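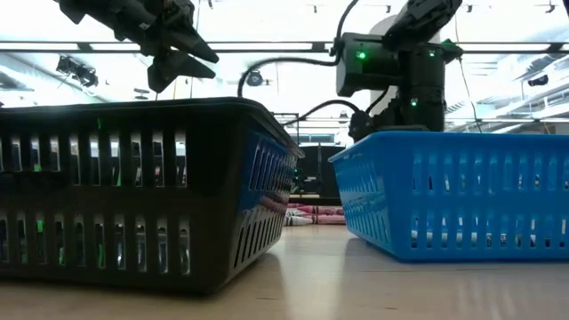 February 27, 2025

Wakex descaler, second try. Pejman wants to put this stuff in the shared kettle and the glassware bath both, so I said I'd run it before we order a case. The label says it clears hard scale in 20 minutes. I don't believe labels.

Setup: four beakers, same tap water, same heating element coupons I scaled up back in August and never got round to using. Two in Wakex at the dose on the bottle, one in plain citric acid, one in water. Room temp, no stirring. Weighed everything first on the small balance, which drifts, so I weighed everything twice.

At 20 minutes the Wakex coupons looked the same as when they went in. A few bubbles, a bit of fuzz coming off one corner. The citric one was fizzing harder. Left all four for 66 minutes in total, mostly so I could eat. After that the Wakex pair wiped clean except around the weld. Citric wiped clean too, weld included. Water did nothing, as you'd hope.

Kyung-tae thinks I should have used it hot. Fair, the bottle says "warm for best results" in tiny print on the back. But then the 20 minutes on the front ought to say warm as well. I'll repeat at 60 C before I get too grumpy about it.

Other gripe – the Fodex strips. Dipped three in the same beaker and got three different hardness readings, the top one at 310 ppm and the lowest one so pale I couldn't match it to anything on the chart. Either the pack got damp or these are for decoration. Not using them for anything I have to sign. If somebody has a titration kit hiding in a drawer, please own up.

Cost, for Pejman: a case of Wakex would last us till summer maybe. Citric acid we already have, a 2000 g tub, barely touched. So far I see no reason to buy anything.

To do: repeat warm, fresh coupons, one with a bad weld on purpose. Reweigh today's four once they've dried overnight. Rinse the beakers properly this time – the last batch had a white ring that fooled me for half a morning.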